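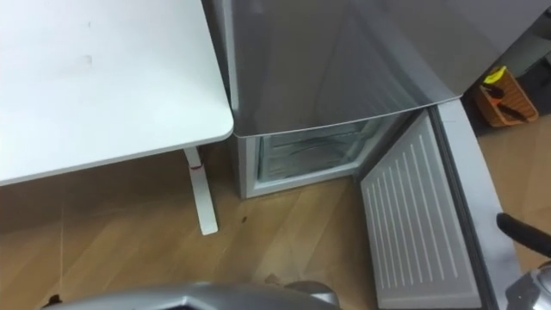
Desk, fridge. The commute.

1/ Four years of working from home, most of them before it was fashionable, and I'm finally ready to talk about the lunch hour. I've been against it since July.

2/ The old office had a real one. Akash Pal would stand up at noon, say "well," and the whole row would follow him out like ducks. You ate a bad sandwich on a wall. You came back annoyed and refreshed.

3/ At home, lunch has no edges. I have a bite of cheese at 10:40. Is that lunch? Then I have another bite of cheese to settle the question.

4/ So I tried putting it on the calendar. "LUNCH, do not book." Wiebke Kleinschmidt booked it in under a day. Subject line: "quick one while you're free."

5/ The quick one had 16 people on it. Kibet Bakilana shared his screen for most of an hour and the screen was his inbox. I learned he has 4000 unread emails and that two of them are from me.

6/ I did ask about the two. He said he was "circling back."

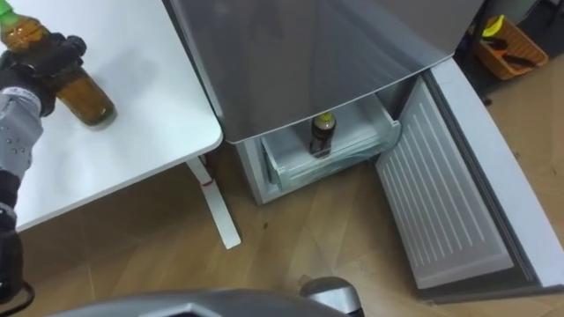 7/ Drinks are their own department. I gave up afternoon coffee on the advice of my sister-in-law Esther Temba, who sleeps nine hours a night and brings it up. Now I drink tea, which has caffeine in it. We don't discuss this.

8/ Next experiment was soup. Soup is a fine lunch if you never have to unmute. Mine met the keyboard on day 2, and the letter K has been a matter of luck ever since. Kibet gets a lot of emails addressed to "ibet." 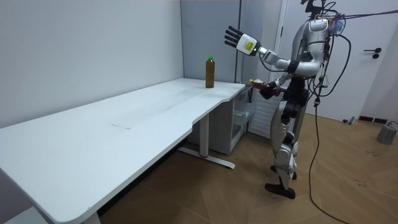 He hasn't noticed, obviously. See post 5.

9/ Kiprono Nyamweya, who I used to share a desk with at Lomgate, eats in his parked car. Drives nowhere. Puts the seat back, has his rice, listens to the ballgame, goes back inside. I laughed at him for a week and then went and sat in my car.

10/ It was great. I had a whole sandwich. My phone rang and I let it.

11/ It was Wiebke. She wants to move the quick one to 12:30 so people can eat first.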